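Pilero Support Desk
Ticket 3166
Product: Plirnix capture kit (two hand-held grippers, head camera, recorder software)
Site: Cartwright, capture room
Opened: May 30, 2021
Priority: Normal
Status: Closed, one follow-up item open
Subject: Episodes rejected on import, "stream offset out of range"

Reported problem

Episodes from the table task are failing the import check. The operator wears the head camera and works with one gripper in each hand. Recording finishes without an error. On import, the checker compares the gripper streams against the head stream and rejects the episode if the offset is over the limit. Of the last 15 episodes, 5 were rejected. All 5 give the same message and all 5 name the right gripper. The left gripper passes every time.

Restarting the recorder did not help. Swapping the two grippers between hands has not been tried. We need the episodes for the next Zolen training set and would like to keep the rejected ones if they can be repaired.

Entry 1, support

Please send one frame from a gripper camera with the jaws open over the bare tabletop, plus the recorder log for one passed and one rejected episode. The frame is used to check the finger position against the calibration file. A wrong calibration does not cause an offset error, but it will produce bad gripper widths later and it is quicker to check both now.

Entry 2, site

Frame and logs attached. Jaws open, no object.

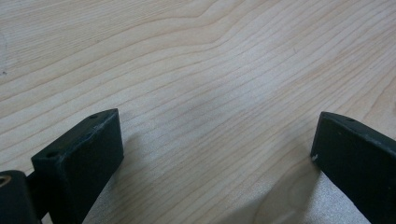 Attachment 1. Gripper camera, jaws open over table.

The pads have some wear on the dark coating along the edges. Please confirm whether that matters for width tracking.

Entry 3, support

Pad wear is cosmetic at this level. Width is read from the encoder and the camera view is used only as a cross-check. Both fingers are in view and the gap between them is clear. No change to the calibration file.

Logs: the passed episode has a steady frame interval on all 3 streams. In the rejected episode the right gripper stream has two gaps. After each gap the recorder keeps numbering frames as if none were lost, so every later frame carries an early timestamp. By the end of the episode the offset is well past the limit.

Gaps of this kind usually come from the cable or the port. Send a head camera frame from a normal episode with both grippers in use, so the cable runs can be checked.

Entry 4, site

Attached. Same setup is used for every episode.

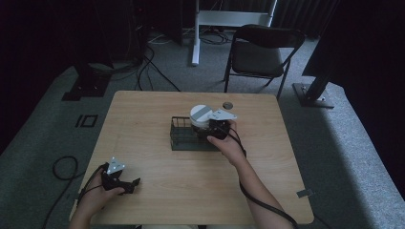 Attachment 2. Head camera, right gripper holding the white cylinder at the basket, left gripper open.

Entry 5, support

The left cable drops off the side of the table and has a loose loop on the floor. The right cable runs along the underside of the forearm and down past the near corner of the table. Check that one for drag on the corner when the arm reaches toward the far edge. Actions:

1. Stop recording. Unplug the right gripper and inspect the plug at both ends.
2. Move the right gripper to the port used by the left one, and the left to the right. Record a short test.
3. If the gaps stay with the right gripper, replace its cable. If they move to the left gripper, replace the port or use another.
4. Leave slack in the right cable at full reach.

Entry 6, site

Step 1: no visible damage. Step 2: ports swapped, gaps stayed with the right gripper. Step 3: cable replaced with the spare. Slack added. Recorded a new batch of table task episodes, including the part with the glass jar. 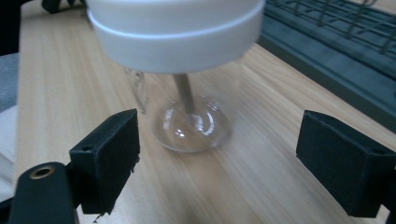

All of the new batch passed import. Frame intervals are steady on every stream. One remark from the reviewer: the grasp detector marks the jar poorly. The glass is clear, the wood grain shows through the walls, and the detector puts the outline of the object in a different place from one frame to the next. The episodes still pass, but the object labels need hand correction.

Entry 7, support

Cable confirmed as the cause of the offset error. Please mark the old one and keep it out of the spares box.

Rejected episodes: run the repair tool with the "restamp" option on the right gripper stream only. It uses the hardware counter to put the gaps back where they belong. Trim any segment where the gap falls during a grasp or a release. Do not interpolate across it, as the policy would be trained on motion that was never recorded.

Clear glass: known limitation of the detector. Label the jar by hand in the first and last frame of each segment and turn off automatic outlines for that object. An update is planned for July.

Entry 8, site

Restamp run on all 5. Four pass in full. The fifth has a gap during a release and was trimmed. Offset issue can be closed. Please keep the glass labeling item open until the update.

Resolution code: HW-CABLE
Follow-up: detector, transparent objects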